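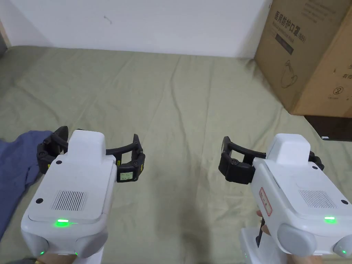 Eating Late, Sleeping Badly — notes, Tyson Morin

Opening
Hello, thanks to Dritevik for the room. Ask for hands: who ate after 9 last night? Wait. Put own hand up.

My food diary, September
Kept it one month. Worst evening 1387 calories after dinner. Mostly crackers, cheese, end of a pie. Read that number slowly. Dinner itself was fine! Lunch was the problem — coffee and a banana most days, so starving by six.
Don't get into calorie counting here, will eat the whole slot. If someone asks, take it in Q&A.

What a big late meal does
Lying down full = heartburn for plenty of people. Stomach still busy. Spicy and fatty the usual suspects, but varies person to person. Alcohol — makes you drowsy, then you wake at 3. Say this bit gently, half the room had wine with dinner.
Going to bed hungry isn't the goal either. Small snack ok. Yogurt, toast, a bowl of oatmeal. Mine is 276 calories, I measured it once and now just use teh same bowl.

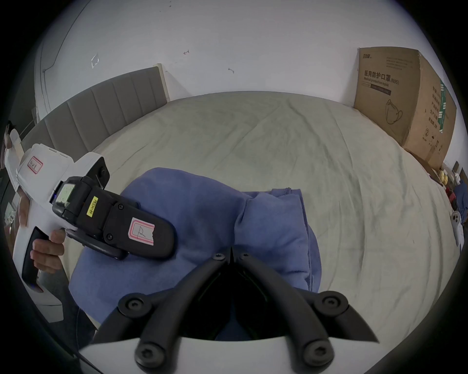 Move the snacks out of the bedroom. Sounds silly, worked for me. I had a drawer of them within reach, didn't even sit up. Keep the bed plain, like this one with its pale sheet and gray headboard, and if there's a cardboard box against the wall like there is here, don't let it turn into a pantry. Kitchen is for eating. PAUSE, let people laugh or not.

Try this for 2 weeks
Real lunch, with protein. Dinner earlier if work allows, shift workers see handout. Write down what time you ate and how you slept, nothing fancy, back of an envelope.
Anyone on diabetes meds talk to your doctor befor changing meal times. MUST say this, forgot it last time.

Questions
Handouts on back table, 40 copies. Room needed again at 8.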